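Gute Praxis beim Türöffnen in der Simulation?

Hallo in die Runde! Wir üben für unser Projekt Curstead gerade Türen, bisher 383 Durchläufe, alles noch gerendert. Gibt es bei euch feste Regeln, wann der Greifer ans Türblatt darf und was ins Protokoll muss? Bei uns macht das leider jeder ein bisschen anders.
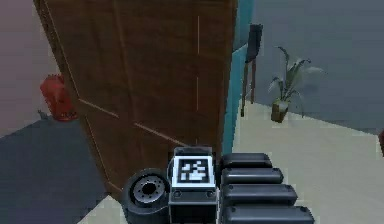
Antwort von Ninduswood

Schöne Frage, damit haben wir uns lange geplagt! Unsere Hausregel: Marker am Greifer muss vor jedem Anfahren lesbar sein, sonst Abbruch - auch in der Simulation. Und bitte die Abbrüche mitzählen, bei uns waren es rund 700, daraus lernt man am meisten.

Antwort von Fundow

einfach langsam fahren, reicht bei mir. Kraftgrenze setzen und nach drei Fehlversuchen die Tür neu laden.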